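Boards > Manipulation > Data Collection > How many demos is enough?

gripwidth
Doing brush-into-cup with the hand-held gripper. 443 demos so far and the policy still goes for the handle like it's swatting a fly. Do I keep going or rethink?

Clotham_bench
Rethink. We got a decent pick out of 85 at Clotham, but every one started from a different spot. What does your start look like?

gripwidth
Same every time, more or less. Brush flat on the white table, bristles pointing away from me, cup off to the right. I thought consistent was good. My mother raised me to be tidy.

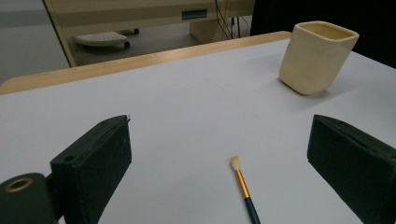

I do swap who's holding the gripper after every 75, so there's some variety in the hands. Mostly in how bored they are.

dewan_user
Bored hands are fine. The robot gets bored hands too. Your trouble is that a model fed one layout learns the layout. Turn the brush, move the cup, start higher up.

fallthorpe2
Going to disagree with dewan_user. At Fallthorpe we scrambled everything from day one and got a policy that was equally bad everywhere. Nail one layout first, then spread out.

dewan_user
He has 443 of one layout. I'd call that nailed — or at least hammered.

fallthorpe2
Fair. Then check the slow ones. If people pause before closing, it learns to pause, and then it never closes.

gripwidth
Watched a batch on Saturday. Plenty of pausing. One guy stops so long I think he was reading his phone.

Clotham_bench
Toss those. Then do 3 brush angles and two cup spots, and report back before you record anything else.

gripwidth
Will do. Deleting starts tonight, with snacks.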